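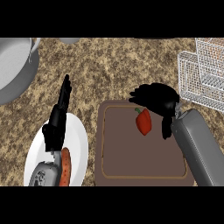
From: Hiếu Quan
To: Voment users list
Subject: Re: [voment-users] right hand drifts after a few hours, kitchen cell
Date: December 2025

Hi all,

Great question, and I'm so glad somebody else is running the two-arm kitchen cell in simulation! I've been looking after ours at Wokbridge for a good while now and I have opinions. Answers are mixed in with the quoted text.

> We have the counter cell up in Simulau with both arms and the
> multi-fingered hands. Everything is fine after a fresh load. After a long
> batch of resets the right hand starts closing a little to one side
> of whatever it's supposed to pick up. The left hand seems okay.
> I reload the scene and it's good again for a while.

Yes! We had exactly this and it drove me up the wall. Our right hand would come in over the bell pepper on the cutting board, fingers curled, looking perfect, and then the thumb would land off to the side and roll the thing toward the plate. Same with the left hand, only much less, so we didn't notice it for ages.

In our case the arm wasn't drifting at all. The board was. Every reset put the pepper back where it belonged, but the cutting board was a free body, and each time a finger brushed it, it slid a hair on the granite. Our reset script restored the food and both arms and left the board wherever it had ended up. The grasp target was stored relative to the board, so the target went wandering along with it while the pepper got dropped at its old world position. Reload the scene, the board goes home, and all is well (until it isn't).

Quick way to check: print the board's pose right after load, run your batch, print it again after a reset. If the numbers differ, you've found your problem. If they match exactly, ignore me and skip down to the part about the wrist.

> Should I just weld the board to the counter?

You can, and for a first test I would. But I wouldn't leave it that way if you ever want the arm to push against the board, because a welded board makes everything feel stiffer than it should and the fingers chatter on contact. What we did was keep it free, add it to the reset list, and raise the friction between board and counter. Start low and go up in small steps. I went straight to a huge value the first time and the board hopped, which was very funny for one afternoon.

While you're in the reset list, look at everything else that isn't bolted down. Plate, pot, fryer baskets, the lot. Ours had the sausage but not the plate under it! So the sausage would come back in the right spot and the plate would be shoved over, and now and then the two overlapped at reset and the sausage shot off the counter like a cork.

> The other thing is that the finger meshes catch on the fryer baskets.
> Sometimes the whole arm locks up.

Oh, the baskets. If you're using the real wire mesh for collisions, please stop, you'll be so much happier. The fingers find the gaps between the wires and the solver never gets them out again. Keep the mesh for looks and build the collision shape out of thin flat boxes, four sides and a bottom. Leave the top open or you can't drop anything in. I did that on both baskets in one sitting and our lockups went away completely.

It also helps to give the right arm a wider path around the front basket. We added a waypoint high over the open part of the counter so the hand comes down onto the board from above and doesn't sneak past the rim of the basket on the way.

> Is there a routine you follow for keeping the cell healthy? We
> basically only touch it when it breaks.

I love this question. We touch it a little bit every time, and it takes less time than you'd think. Before a long batch:

Load fresh and let everything settle with the arms parked. If anything is still creeping after 2 seconds of sim time, fix that before you run.

Send the left hand to its straight pose, all the fingers together and extended, and look at it from the side. If one finger sits apart from the rest, a joint offset has gone bad in the config. I like this pose because a wrong finger is so easy to spot in it.

Close and open the right hand 12 times over bare counter, with no food near it, and log the joint targets against the joint positions. Any finger that lags behind its neighbors gets its gain looked at.

Do one slow pick on the pepper with contacts drawn on screen. You want to see the thumb and at least one finger touch before the lift begins.

Save the whole state to a file with the batch name on it. Past me never did this and present me is still annoyed.

Now the wrist, for anybody whose board was innocent. Check that the hand's mounting frame is the same on the left and right arms, mirrored properly. Our Assefa config had been copied from left to right by hand, and one sign was never flipped. It was hidden by a correction somebody had put in the grasp offsets, so it looked fine for objects lying straight and wrong for anything tilted. A tilted pepper is a lovely test for that, by the way. Keep one in your scene!

I seeded all our tests with 1984 so the runs can be compared from one version to the next. If you use the same seed and send me your log I'd be delighted to put it next to ours.

> Last one, which solver settings are you on?

The defaults, with 7 substeps. I've tried more than I care to admit and that's where the fingers quit buzzing on the board without the batch slowing to a crawl. If you've changed the contact margin, put it back first and then retest, as it hid two separate problems from us.

Send the board poses when you have them, I really want to know!

Hiếu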